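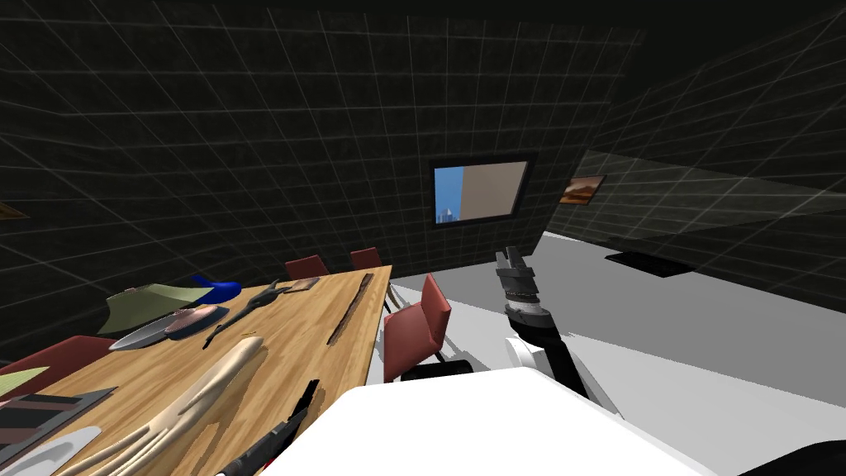
Orsolya Dudás kept asking us why we'd bother testing table clearing in simulation at all, when the contact physics is so forgiving. Fair point! We went ahead anyway, mostly to see how far a policy gets when the table is this cluttered.

Figure 3. Simulated dining room with the two-armed robot beside the table, one gripper in view.

We ran 148 episodes in Dredent, each capped at 60 seconds, and the policy timed out in 11 of them (nearly all on flat items, ugh). I reran those with the Pultgate grasp planner, and 3 still timed out.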